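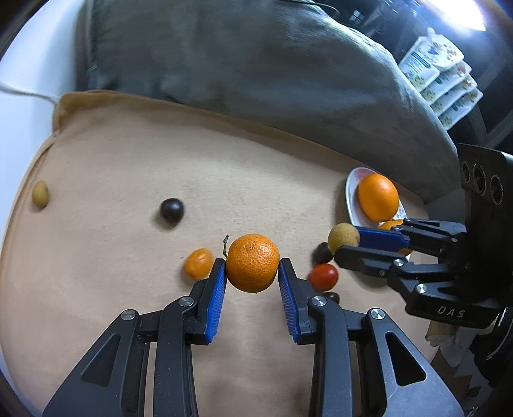
# How to write a foreign affairs column for a local paper

We run one outside opinion piece a week in the Dinasside Courier, and a fair share of what arrives is on foreign policy: wars, sanctions, aid budgets, who should have pulled out of where. Most of it gets turned down, usually for the same few faults. These are the steps I give to new contributors.

## 1. Pick one decision

"The Middle East" is too big. So is "our failure in Afghanistan". Pick a decision that a named office took, or is about to take, and write about that. A vote on an aid budget will do. So will a change to visa rules for interpreters, or an arms export licence.

If you can't finish the sentence "The government should..." in 15 words, keep narrowing.

## 2. Write the argument before the opening

Put your claim in one line at the top of a blank page. Under it, write the two strongest reasons for it and the strongest reason against. Leave the anecdote about your cousin's posting for later. You may find you don't need it.

Sawsan Akl's piece on resettlement began this way and went through four drafts. The line at the top never changed, though everything under it did.

## 3. Check every fact at its source

For each date, number and quotation, find where it first appeared:

- Speeches: use the official record of the debate. Newspaper reports trim them.
- Spending: use the department's own annual report, and note which financial year it covers.
- Casualty figures: say who did the counting and over what period. If two sources differ, give both.
- Treaties: read the article you are citing. Many people quote a clause that has an exception in the next paragraph.

Keep the links in a separate file and send it with your piece. Ha-rang Jin does our checking on Thursdays and will ring you if something is missing.

## 4. Draft to length

The slot is 700 words. Ours is a printed page, so that is a hard limit. A split that works:

1. Opening, 100 words. Say what has happened and what you think of it.
2. Background, 200 words. Only what a reader needs to follow the argument.
3. Your case, 200 words.
4. The other side, 100 words. Put it in terms its supporters would accept.
5. What should be done, and by whom, 100 words.

People always overrun on the background. If you have gone back further than the last change of government, cut and see if you miss it.

## 5. Watch the wording

Use people's titles the first time and surnames after that. Spell out abbreviations once, even the ones you think everyone knows. Be careful with "we" - decide whether it means the country, the government or the readers of the Courier, and stick to it.

Don't call a group terrorists, militants or rebels without thinking about which one you mean. We don't ban any of those words, but we will ask you to defend your choice. The same goes for comparing anybody to Chamberlain.

Anniversaries need a light touch. If your piece is tied to one, mention it once and get on with the argument. There may be readers who lost someone.

## 6. Read it aloud

Mark any sentence where you run out of breath, and split it. Then give it to someone who disagrees with you. Caroline Urio and Deok-su Sung swapped drafts all through January and both got better at the fourth section, where most pieces are weak.

## 7. Send it

Paste the text into the body of the email. Attachments get stuck in our filter. Include:

- a headline (we'll probably change it)
- your full name and the town you live in
- a daytime phone number
- any connection to the subject, such as a job, a party membership or paid work for a campaign
- the file of links

The deadline is noon on Wednesday for that week's paper. If you haven't heard from us in ten days, you are free to offer it elsewhere. Please tell us if you do.

Questions about length or deadlines go to Ok-hee Gil on the letters desk.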